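The woman who mends Coman's computers
24/06/2022

I had been meaning to talk to Venla Tuominen ever since she brought my old desktop back from the dead in April (three years of family photos on it, no backup, please don't write in). She works out of the old chemist's shop in Gunbridge, next to the bakery, and the first thing she did when I sat down was hand me a cheese roll.

"You'll want that," she said. "I talk a lot."

She does, and I was delighted. Venla moved here from Finland for a job at the paper mill in Skoklow, and when the mill went she found herself with a small pay-off and a house full of other people's broken computers. "I'd been doing it for friends. Somebody's mum, then somebody's mum's neighbour. I looked at the hallway one morning and I couldn't get to the front door."

So she rented the shop. The rent was £90 a week to begin with and she says she lay awake over it, though the first month brought in enough for that and a second-hand kettle. Most of what she did then was the same as now: slow machines, noisy machines, machines that a grandchild had been at.

I asked what people get wrong. She put her roll down for this one.

"They think old means finished. A man came in from Virkwood with a desktop he'd been told to throw away, and he'd already picked out a new one for £598. I put in more memory and a new drive, cleaned it, and he paid me £143. He was cross! He'd been looking forward to the new one."

Did he keep it? "He kept it. He sends me a card at Christmas, a bit grudging."

She's very keen on desktops, it must be said. Laptops she'll do, but you can hear the sigh. "Everything glued, everything tiny. With a desktop you take the side off, lay it down and there it all is. The drive is there, the cards go in there, the memory goes there. I tell people to just have a look. Switch it off, unplug it, open it up and look. It's only a box with things in."
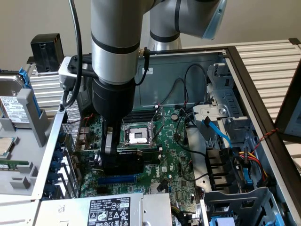
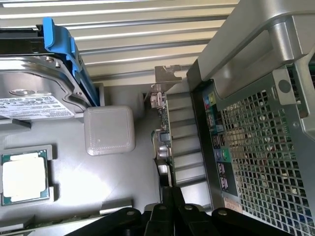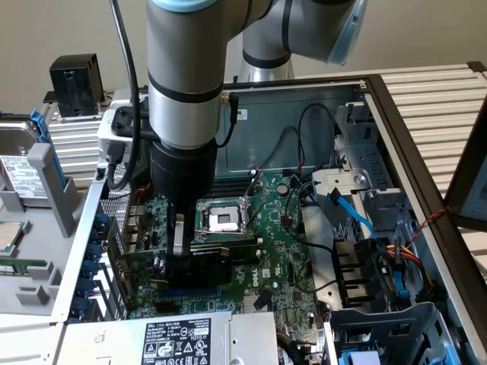 Desktop computers with the side off.

I told her I'd never once opened mine and she gave me the sort of look my dentist gives me. Her advice for beginners is to start with the dust. Take it outside, use a soft brush, hold the fan still with a finger so it doesn't spin, and go gently. After that, memory is the easiest thing to change yourself, as long as you check which kind your computer takes before you spend any money. "People buy it first and check second. I've got a drawer full of the wrong memory. I could open a museum."

On Saturdays, I said, I'd seen a queue outside. She waved this away and said half of them were waiting for the bakery.

What she really wanted to talk about was Coman, the repair evening she started in the Skoklow library. You bring the thing that's broken, you sit beside someone who knows a bit, and you do the work yourself with them watching. She won't let her helpers take the screwdriver off anybody. "That's my one rule and I'm horrible about it. My own brother-in-law did it and I sent him to make the tea."

They keep a tally on the library wall, and when I went along it stood at 286 repairs. There was a girl of twelve or so fitting a hard drive, tongue out, with her dad sitting on his hands next to her. He told me he'd come to fix it himself and had been put firmly in his place.

Has it hurt the shop, giving it all away? Venla thought about that for quite a while. "A little. Some of the easy jobs don't come in now. But then they bring me the hard ones, and I was bored of the easy ones anyway."

She'd like to run a second evening in Virkwood if she can find a room with enough sockets. The village hall has two, and one of them is for the urn.

Before I left I asked about backups, a bit sheepishly, given my history. She got up, went into the back and came out with a small drive in a paper bag, and wrote my name on it in felt tip.

"Tonight," she said. "Not next week. And take another roll."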